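Tue 24 February

Garment handling, wrist view. Reran the Plurnitz grasp scorer on the cloth set.

Headline number from last week was 35 clips flagged as "good view of the cloth." I went back through them by hand and I don't buy it. The scorer seems to like any clip where one fabric fills most of the view, blurred or sharp. A big blue area is easy to segment. Whether the fingers are anywhere useful is another question, and the score says nothing about it.

Things I changed before the rerun:
- dropped the resize step, which was smoothing out the blur we want to catch
- threshold back to the September value
- seed fixed at 1000 (it was floating, no idea for how long)

Result: 6 of the 35 fell below threshold. Better, but the frame I pulled as a test case still passes, and it passes comfortably. Trikham people will say the seams carry enough signal. Maybe at rest. With this much smear I'd want to see it before I believe it.

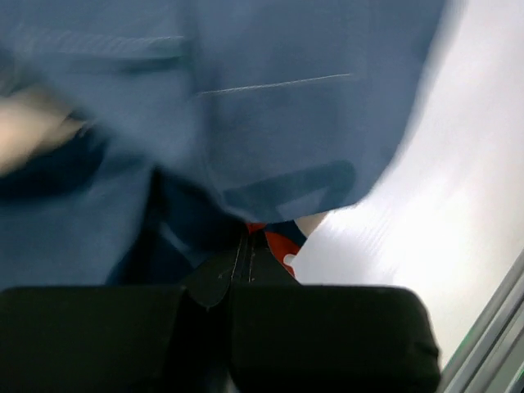
Wrist cam, blue cloth heavily blurred, both fingers at the bottom. Still scored as a good view.

The pocket flap seam is readable at top left, so I can see why a texture measure gets fooled. Pale smear at far left looks like part of a hand. The scorer has no penalty for that either -- it should.

To do: add a blur term, mask the fingers, rerun on the Illedix split. Not putting the new figure on the group page until 7 repeat runs agree. Ask whether Hämmerli's labels were made from stills or from video.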